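이주배경 청소년 사례관리론
제6강 강의자료: 초기 사정과 개별지원계획 수립

담당: Dorota Wilczyńska
최종 수정: 2020년 6월 23일

1. 이번 강의의 범위

제5강에서는 의뢰 경로와 접수 면접을 다루었다. 제6강은 접수가 끝난 시점부터 개별지원계획서에 서명이 이루어지는 시점까지를 대상으로 한다. 종결과 사후관리는 제9강에서 다루므로 본 자료에서는 용어만 언급한다. 가족 단위 사례는 절차가 다르며, 이 자료의 서식을 그대로 적용할 수 없다.

수강생은 강의 전에 읽기자료 2(Tekleab, 「동반 입국 청소년의 역할 전도」)를 읽어 온다. 읽기자료 3은 선택이다.

2. 용어 정리

사정(assessment): 당사자의 욕구, 자원, 위험 요인을 수집하고 해석하는 과정. 심리검사와 동일하지 않다.
당사자: 서비스를 이용하는 청소년 본인. 보호자는 '관계인'으로 표기한다.
주 사례관리자: 계획서의 작성과 점검에 책임을 지는 실무자 1인. 공동 담당의 경우에도 주 담당은 한 사람으로 기재한다.
역할 전도: 언어 습득이 빠른 자녀가 통역, 행정 처리, 금전 관리 등 성인의 역할을 떠맡는 현상.
정착 단계: 입국 직후, 적응, 안정의 세 단계로 구분하되 체류 기간만으로 판정하지 않는다.

3. 사정 영역

사정은 다음 영역을 포함한다.

가. 체류 자격과 법적 지위
나. 주거
다. 건강(신체, 정신)
라. 언어와 학력
마. 가족 및 동거인 관계
바. 또래 관계와 여가
사. 진로와 취업

가 영역은 서류로 확인하고 사본 보관 여부를 별도로 기록한다. 다 영역의 정신건강 항목은 첫 면담에서 완료하려 하지 않는다. 외상 경험에 관한 질문은 당사자가 먼저 언급한 범위 안에서만 진행하고, 추가 탐색이 필요하다고 판단되면 슈퍼바이저와 협의한 뒤 전문기관에 의뢰한다.

라 영역에서는 본국에서 이수한 교육과정과 현재 배치된 학년의 차이를 기록한다. 구어 능력과 학습 언어 능력은 분리하여 적는다. 일상 대화가 유창한 청소년이 교과서 독해에서 어려움을 겪는 경우가 많고, 두 능력을 하나의 점수로 적으면 학습 지원이 누락된다.

4. 통역 사용 원칙

형제자매나 친척을 통역자로 세우지 않는다. 응급 상황에서 불가피하게 사용한 경우 기록지 비고란에 사유와 시간을 적고, 이후 전문 통역자와 함께 내용을 재확인한다.

면담 전에 통역자와 사전 협의를 갖는다. 협의할 내용은 면담의 목적, 비밀보장의 범위, 1인칭 통역의 원칙, 방언 및 출신 지역에 따른 이해충돌 여부이다. 같은 지역 공동체에 속한 통역자는 당사자가 거부할 수 있으며, 이 권리는 당사자에게 먼저 고지한다.

5. 진로 영역의 사정

진로 영역은 실무자가 직업 목록을 제시하는 방식으로 진행하기 쉽다. 이 경우 당사자의 응답은 제시된 목록에 제한된다. Araya의 면담 틀에서는 순서를 바꾸어 과거 경험, 현재의 관심, 필요한 자격의 순으로 질문한다. 본국이나 경유국에서의 노동 경험도 경험으로 인정하여 기록한다. 다만 강제노동이나 착취의 정황이 있으면 진로 영역에서 다루지 않고 보호 절차로 전환한다.

희망 직종은 당사자가 사용한 표현 그대로 적고, 실무자가 이해한 직종명을 괄호 안에 병기한다. 예컨대 '컴퓨터 일'이라는 응답은 정비, 프로그래밍, 사무 보조, 판매 가운데 어느 것도 될 수 있으므로 후속 질문 없이 분류하지 않는다.

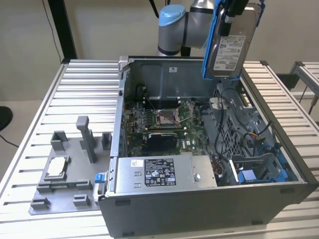 직업체험을 연계할 때에는 체험처의 안전교육 언어를 확인한다. 한국어로만 제공되는 안전교육은 통역 또는 번역 자료가 확보될 때까지 이수한 것으로 보지 않는다. 체류 자격에 따라 체험과 근로의 구분이 문제될 수 있으므로, 수당이 지급되는 프로그램은 사전에 법률 담당자의 검토를 받는다.

6. 개별지원계획서 작성

계획서는 장기 목표, 단기 목표, 실행 과제, 담당자, 점검일로 구성한다. 목표의 주어는 당사자이며 과제의 주어는 담당자가 될 수 있다. "한국어 능력을 향상시킨다"와 같은 문장은 점검이 불가능하므로 목표로 인정하지 않는다.

수정 전: 학교생활에 잘 적응한다.
수정 후: 2학기 중 방과후 과학반에 등록하고 월 1회 담임교사와 면담한다.

수정 전: 자존감을 높인다.
수정 후: 청소년 모임 Naneo의 준비 회의에 참석하고 맡고 싶은 역할을 스스로 정한다.

단기 목표는 한 번에 두 개를 넘기지 않는다. 욕구가 여러 영역에 걸쳐 있으면 우선순위를 당사자와 합의하고, 보류한 욕구는 계획서 뒷면의 대기 목록에 적는다. 계획서는 당사자가 읽을 수 있는 언어로 한 부를 교부한다.

7. 사례: M(17세, 남)

M은 2월에 어머니, 여동생과 함께 입국하였다. 어머니의 병원 예약과 여동생의 학교 서류를 M이 처리하고 있으며 결석이 늘어난 상태로 Plallska 청소년지원센터에 의뢰되었다. 의뢰서의 주호소는 '학습 의욕 저하'이다. 접수 면접에서 M은 "학교가 싫은 것은 아니다"라고 진술하였다. 어머니는 가까운 시일 안에 M이 취업하기를 원한다.

담당자 Mitiku Mersha의 1차 사정에서는 라 영역과 사 영역만 기재되었다. 슈퍼비전에서 Ayana Kumsa는 마 영역의 누락을 지적하고, 결석일과 병원 방문일을 대조하도록 하였다. 대조 결과 결석의 대부분이 어머니의 진료일과 일치하였다. 이후 진료 통역이 별도로 연계되었고 주호소는 '가족 내 통역 부담으로 인한 결석'으로 수정되었다.

토의 과제

1) 의뢰서의 주호소와 수정된 주호소가 각각 어떤 개입으로 이어지는지 비교한다.
2) 어머니의 취업 요구를 계획서에 어떻게 반영할지 검토한다. 어머니가 관계인이라는 점에 유의한다.
3) M의 단기 목표를 6절의 기준에 따라 작성한다.

8. 기록과 보관

면담 기록은 사실, 당사자의 진술, 실무자의 해석을 단을 나누어 적는다. 진술은 통역을 거친 것인지 직접 진술인지 표시한다. 출신국 내 정치 활동이나 종교에 관한 정보는 지원에 필요한 경우에만 수집하며, 외부기관 제출용 요약본에서는 삭제한다. 정보제공 동의서는 기관별로 따로 받는다.

9. 읽기자료와 제출

읽기자료 2: Hagos Tekleab, 「동반 입국 청소년의 역할 전도」, 188-224쪽.
읽기자료 3(선택): Tsegereda Araya, 「진로 면담의 순서 효과」, 강의 배포본.

과제는 7절의 토의 과제 3)을 포함한 계획서 1부와 작성 근거이다. 작성 근거는 1000자 이내로 하며 표는 글자 수에 포함하지 않는다. 실습기관의 실제 사례를 사용하는 경우 국적, 학교명, 입국 시기를 변경한다. 제출은 제7강 시작 전까지 강의실에서 인쇄본으로 받는다.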